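My neighbour Fiona Cairns asked me over the fence when she'd be able to buy something that tidies up after her grandchildren, and I said I'd write it up properly, so January 6, 2023 it is and I'm at the kitchen table with a cold tea.

I get asked this a lot. People have seen the dancing robots and the ones doing backflips, and quite reasonably they think well, if it can do that it can surely pick up the felt tips! But tidying up is horrible work for a machine. My youngest can clear a table of crayons in the time it takes me to find my glasses (if there's a biscuit in it), and she's never once had to be told what a crayon weighs or which way up it should go.

Crayons are a favourite of mine because they look so easy. They're thin, they roll, they lie on top of each other in a heap, and a pair of stiff fingers has to get down either side of just one of them. Then there's the sorting. Pink from purple is no bother to you or me, but put a shiny table under bright lights and I can see why a camera would find it hard going.

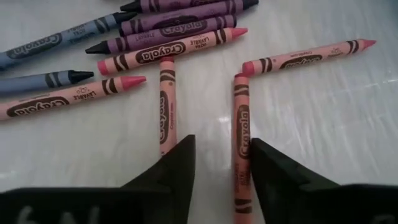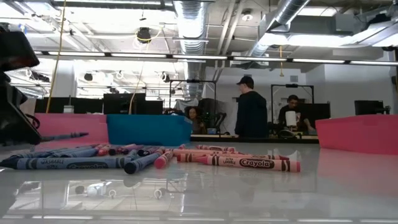
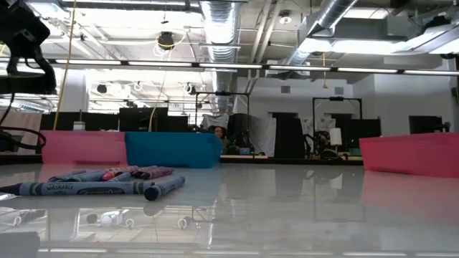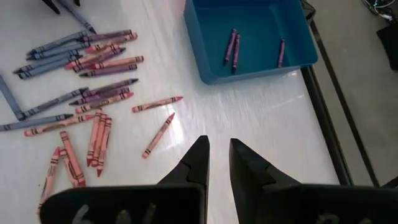 Crayons on a white table, with the bins at the back in the second and third and purple ones in the blue bin in the fourth.

So, can they do it yet? My answer for Fiona is sort of, slowly, and not in your house. I went to an open day in Urnby last May and watched a different machine put away 30 wooden blocks. It got 28 of them, and I was cheering by the end, but I'd drunk two coffees by then and it had a man standing next to it the whole time. At home there'd be a dog, and a rug, and half a banana.

Rocío Agudelo, who I used to work with at Kozma, thinks I'm far too gloomy. Her view is that shop floors will get there first — same table, same bins, same parts every day — and that houses will follow once the machines have had enough practice at things nobody laid out for them. She's probably right about the shop floor. I'd happily let one loose on the packing bench at our old place, where I once put 754 hinges into the wrong trays on my own, no robot required.

I do still want the laundry one though. If anybody makes a machine that can pair socks, I'm first in the queue and I don't care how slow it is, it can have all night.

Recent posts
Is the Pleron window cleaner worth the bother?
The dishwasher is a robot and I will not be argued with
A wet weekend in Unenholm
100 days with a robot mower
Why folding towels is so hard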